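Speaker notes: "What the arm doesn't cost"
Jailson Evangelista, Vundetcombe lab
Planning session, Brondbridge, 14 April 2026

Slot is 15 minutes plus questions. Don't read the slides out. Skip the org chart if we start late.

SLIDE 1, title

Hello everybody, thanks for having me over from Vundetcombe. I've been asked to talk about buying equipment, and I'm going to spend most of it moaning about tables, so if you came for shiny robots I do apologise. Most of you have a number in mind for an arm, because the arm has a price on a quote and a quote is a lovely solid thing to stick in a spreadsheet. I want to talk about all the rows underneath that one.

SLIDE 2, our first budget

(Put up the old sheet. Let them laugh.)

So this is what I sent upstairs the first time. Arm, controller, "misc". That's the whole budget! Misc was a guess and I was quite pleased with it. It had to stretch to the work surface, every bracket and bolt, the spare cables, the training day and the delivery charge, and it was gone before we'd moved anything from one place to another.

If you take one thing back to Firnley with you, please let it be that misc should be split up. Mounting is a row. Work surface is a row. End tools are a row, and so are the spares for them.

SLIDE 3, the table

Right, tables. We priced a proper machined bench and I nearly fell off my chair. What we went for is perforated panels, bolted together, with a wooden board fixed on top wherever we want a plain working area. I was sniffy about it to begin with (it looked a bit like a garden project) but I've come round completely. You want the board somewhere else, you undo the bolts and shift it along. Somebody gouges it, you get another board and you don't have to write to anyone for permission.

Buy more bolts than you think. We ordered 16 in the right length and were borrowing from another bench by the afternoon.

Also check the floor before you order any of this. Ours isn't level near the door, so the table moved, so the cable runs we'd measured were wrong, so we bought cables twice.
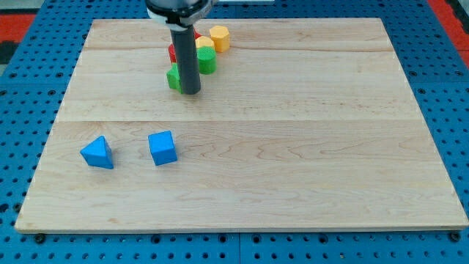

SLIDE 4, what goes on the table

People always want to buy the fancy test objects, and I do understand it, because the catalogues are gorgeous. We use coloured blocks. Cylinders, cubes, a triangular one, that sort of thing, and a plain rod on the end of the arm to push them about with. Pushing gets you a very long way before you need to pick anything up. It lets you practise getting to a spot and stopping there, and moving one piece without taking its neighbours along, and all your people can learn on it without a gripper that costs as much as a small car.

(Don't get drawn into the car comparison. Last time it ate the whole Q&A.)

My advice is to put the gripper in the second year. Leave the row in, give it a real figure, and date it August so it lands after your people have had a decent run at the basics. Our finance lot were much happier with a dated row than with me popping up halfway through the year looking sorry.

Blocks do go missing, by the way. They roll under things and they go home in pockets. Buy two sets of the same kind from the same place on the same order, because colours vary between batches and if your camera side is fussy about colour you'll be sorting that out for a fortnight.

SLIDE 5, quotes

We asked 3 suppliers. Two sent a price for the arm and nothing else. Obradović sent a long list that looked much dearer at first glance, and I very nearly binned it. Then I sat down with a cup of tea and added the missing bits to the other two, and the gap more or less closed. The line that got me was carriage and unpacking, £1121, which the others had left off the page entirely. We were always going to pay it to someone.

So ask for the same list from everybody. Send them your list, with your rows, and make them fill it in. If a row comes back blank, ring up.

Things to ask on the phone:
How long for a replacement cable, and is it on a shelf or made to order?
Who pays for the return if a part arrives faulty?
Is the mounting plate included?
Does the training day include travel?
Can we see the renewal price for the software now, in writing?

That last one made one salesman go very quiet.

SLIDE 6, people time

I've left this late because it's the dull slide, but it's the one I got most wrong. Resetting takes time. Every go at a task ends with somebody leaning over and putting the pieces back, and if you've planned your week as though the arm runs non-stop you'll be way out. We now put setting up and resetting in as hours against a named person. It made the plan look worse and the year go better.

Same for tidying. Budget for someone to sweep up, check the bolts and wipe the board down. I put it in as half a morning a week and I get asked to cut it every single time.

SLIDE 7, Firnley sheet

(Hand out the paper copies here, otherwise they read it all through slide 3.)

I've done a draft for Firnley with the rows filled in where I could. The greyed ones are yours to find out, mainly power, floor and who holds the key to the room. Have a scribble on it. If you'd like our original terrible budget as well, I'm happy to send it over.

Questions. If there's one about leasing, pass it to Brondbridge, they've done it and we haven't.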